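Skorketti, Onesthorpe
Teleoperators and task raters, household chores trial

Robot arms can now pick up most rigid items. Packing and unpacking them at working speed is less settled. We are measuring how far the gap remains, and need people for 2 roles.

Operator: guide the arm through set tasks and log each failed grasp. Training given.
Rater: score recordings against a 106-point sheet. The current set holds 627 recordings.

No degree needed. Shifts are four hours, on site. The trial runs until June.

Sample tasks
1. Small water bottles, upright, in a low-walled box. The arm must grip one without knocking over its neighbour.
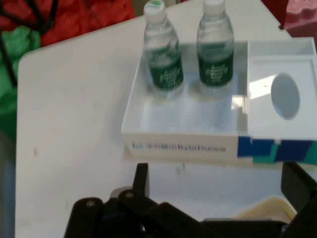
2. Tea towels, folded and stacked.

Apply through the Ellov portal, quoting Kwofie, by September 17, 2024.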